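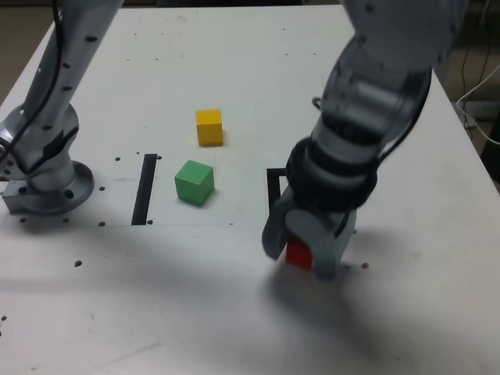 Kristaps Strazds 提出,方块的颜色如继续沿用黄、绿、红三种,则说明书中的叠放次序应当固定下来,各处不得自行更改,否则几份记录放在一起无从比较。Tyyne Kauppinen 表示同意,并要求将此意见列入纪要首条。

工作文件 > Kekari 项目 > 台面与方块工作小组 > 会议纪要

Kekari 项目台面与方块工作小组会议纪要

时间:十月,上午九时三十分开始,会期90分钟
地点:Goltcombe 二层会议室
主持:Endang Hartono
出席:Kristaps Strazds、Tyyne Kauppinen、Kamarul Menon
请假:Cathal Ó Dálaigh(已提交书面意见)
记录:Kamarul Menon

一、确认上次会议纪要

与会人员对上次会议纪要无实质修改意见。第四条中“标线宽度”一词改为“胶带宽度”,与采购单用语保持一致。经此修改后,纪要予以通过。

上次会议遗留事项三项。说明书初稿已完成,见本次第二条;台面清洁用品的询价已完成,见第五条;方块收纳盒的尺寸尚未确定,延至下次会议。

二、方块的规格、颜色与叠放次序

主持人说明,小组目前登记在册的方块共511块,均为木质,分存于 Goltcombe 库房和二层活动间。登记簿按颜色分页,但早期入库的一批未注明批次,需补录。

关于叠放次序,会议讨论了两种方案。方案甲以红色方块为底,黄色居上,绿色最后放置;方案乙由各活动间自定,只要求在记录表上填写实际次序。Kristaps Strazds 支持方案甲,理由已见纪要首段。Kamarul Menon 认为方案乙对新参加的活动间较为宽松,可以作为过渡办法。经讨论,会议决定采用方案甲,过渡期不另行规定。

关于上下两块之间允许的偏移量,会议未作数值规定。Tyyne Kauppinen 建议说明书只写“上块应平稳落于下块之上”,另附图示说明何为对齐、何为偏斜。该建议获得通过,图示由其本人绘制,于月底前送主持人审阅。

三、台面方框标线

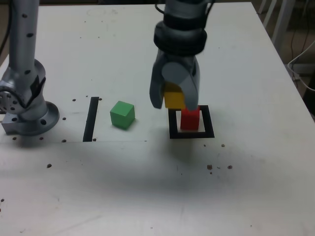
本小组自 Kekari 项目启动以来,一直以黑色胶带在白色台面上贴出方框,作为摆放底块的位置。方框内保留台面原有的白色,四边须闭合。主持人重申,底块只要求完整落在方框之内,不要求居中。以红色方块为例,在框中略偏右放置,四周仍露出白色台面,即符合要求,记录时填“框内”即可。黄色方块悬于红色方块上方、两者之间尚有窄缝时,不得填写“已叠放”,须待其落稳后再填。上述口径自本次会议之日起执行,此前的记录不作追改。

Kristaps Strazds 询问,胶带边缘翘起时应当如何处理。会议确认,翘起部分不得用另一段胶带覆盖,应整边揭除后重贴,重贴前用干布擦净台面。揭下的旧胶带当日清走,不留在台面上。

Kamarul Menon 汇报了 Cuter 胶带的试贴情况。该胶带在二层活动间的一张旧桌上贴用六周,边缘未见明显翘起,揭除后有少量残胶,用布蘸温水可以擦去。原用的 Kratochvíl 胶带揭除后残胶较少,但转角处需要多次按压。会议认为两种胶带均可使用,同一张台面上不得混用。
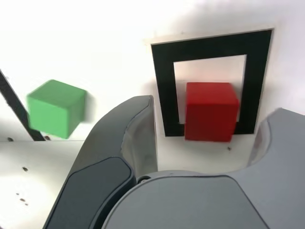

Tyyne Kauppinen 指出,方块压住方框底边的情形在记录中时有出现,而现行表格只有“框内”和“框外”两栏,填写人只能凭各自理解选择。她提议增设“压线”一栏,凡方块从上方看遮住任何一边胶带的,一律归入此栏,并注明是哪一边。

Kristaps Strazds 对“从上方看”的表述提出疑问,认为填写人多半站在桌边斜视台面,近处的方块看起来总会遮住一部分标线,与实际压线容易混淆。会议讨论后将表述改为“方块底面与胶带接触”,并规定填写人应俯身查看后再作判断。遇无法判断的,填“未定”,由当值负责人复核。

Cathal Ó Dálaigh 的书面意见建议将方框改为印制的薄垫,以省去反复贴胶带的工作。主持人认为薄垫会使方块底面略高于台面,叠放条件与以往不同。会议决定暂不采用,书面意见存档。

四、台面状况

主持人就现用白色台面的状况作了说明。台面表层有擦痕和浅淡污迹,另有若干深色小孔,散布于各处。部分深色小点究竟是孔还是碎屑,需用手触摸才能分辨,清洁人员应逐一查看,碎屑扫除,孔洞保持原状。

会议讨论了是否需要填补小孔。Kamarul Menon 认为小孔直径远小于方块的边长,对摆放没有影响,填补后颜色难以与台面一致,反而显眼。Kristaps Strazds 则担心胶带跨过小孔时粘贴不牢。经商议,会议决定:

1. 台面小孔一律不填补。
2. 新贴方框时,四边应尽量避开小孔;无法避开的,在台面简图上标出。
3. 同一台面设两个方框时,两框之间应留出足以单独放置一块方块的空隙。
4. 台面简图每季度重绘一次,由 Kamarul Menon 负责。 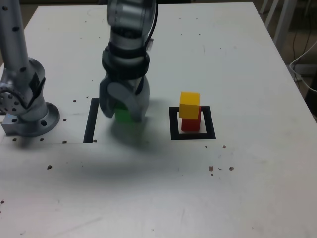 关于第3项,会议补充说明,两个方框的用途在说明书中应分别写明:一框用于叠放,另一框用于暂放尚未叠放的方块。暂放框内的方块不计入叠放层数。叠放框内的两块方块如有偏斜但未倒落,仍按两层记录,并在备注栏写明上块向哪一侧偏出。

Tyyne Kauppinen 询问,备注栏中的方向应以谁的位置为准。会议确定,以台面简图的上下左右为准,与填写人站立的位置无关。简图应张贴在每张台面附近的墙上,张贴高度由各活动间自行掌握。

五、经费

主持人报告,本年度台面与方块两项经费合计2,965元,截至本次会议已支出738元,主要用于胶带、干布和记录表的印制。余款拟优先用于补充方块。

Kamarul Menon 提出,部分方块棱角磨损,颜色变浅,应先清点再决定补充数量。会议同意先清点,清点表由 Kamarul Menon 编制,分为“可用”“待修”“停用”三类。待修的方块只作打磨,不重新上色。停用的方块单独装箱,不与在册方块混放。

台面清洁用品的询价结果已附于会议材料。会议同意按原供货渠道续购,不另行比价。

六、其他事项

1. 二层活动间的窗帘在下午时段须拉合一半,以免台面反光影响记录。Tyyne Kauppinen 负责通知各时段使用人。
2. 记录表新版启用后,旧版余量可作草稿纸使用,不得再用于正式记录。
3. Kristaps Strazds 询问说明书是否需要译本。主持人答复,待图示定稿后再议。

七、待办事项

Tyyne Kauppinen:绘制对齐与偏斜图示,修订记录表,增设“压线”和“未定”两栏。
Kamarul Menon:补录早期批次,编制清点表,重绘台面简图。
Kristaps Strazds:将固定叠放次序写入说明书第二节,送全体成员传阅。
Endang Hartono:答复 Cathal Ó Dálaigh 的书面意见,并确定收纳盒尺寸。

会议于上午十一时结束。下次会议时间由主持人另行通知,地点不变。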